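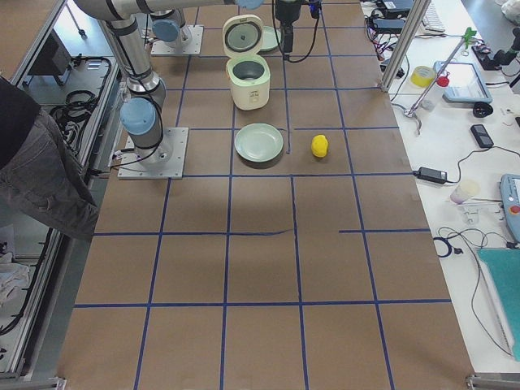

Recording Demonstrations by Hand on a Taped Table

By Sebastián Lucero
July

These are the steps we follow at Forholm when we teach an arm a kitchen task by moving it ourselves. They assume your arm has a hand-guiding mode and that you can log joint positions and gripper state together. The task used throughout is putting a toy lemon in a rice cooker with the lid already open.

1. Mark the table. Cover it with brown paper, pull it flat, and lay tape in a grid of squares. Dark blue shows up well on brown. Give each square a letter and a number on your log sheet. Wrinkles in the paper are fine as long as nothing rocks on them.

2. Place the objects. The rice cooker goes toward the far end, and the lemon goes in a different square for each batch. A plate or two can stay out on the grid. We want the policy to learn that plates are there and get left alone.

3. Set the home pose. Start every recording with the gripper above the far part of the table, pointing down. Save the pose and return to it by command. If you guide the arm home by hand, the starts drift and you will see it in the data.

4. Guide the arm. Hold it above the gripper and keep your fingers off the jaws. Move at the speed you want the robot to move. Come down on the lemon from straight above, close, lift clear of the cooker rim, then go across. Open the gripper over the pot and go back up before you stop the log. Keep the teach pendant where somebody can reach the red button.

5. Stand to the side. Lean in from the edge of the table and pull back between takes. If your sleeve covers the lemon in the camera view, do the take again.

6. Log ten seconds of nothing. Do this once per batch, arm at home, to check for sensor offset.

We record 20 takes per square across 10 squares, so 200 for one task. Reto Leitner runs the same task by remote control with a leader arm and gets smoother lifts, but his grasps land a little off center - he can't feel the contact. If your takes are mixed, tag each one by method.

Delete a bad take right away. Take 1508 in our Clurkness set has a dropped lemon in it and was kept by mistake, and it took most of a Thursday to find.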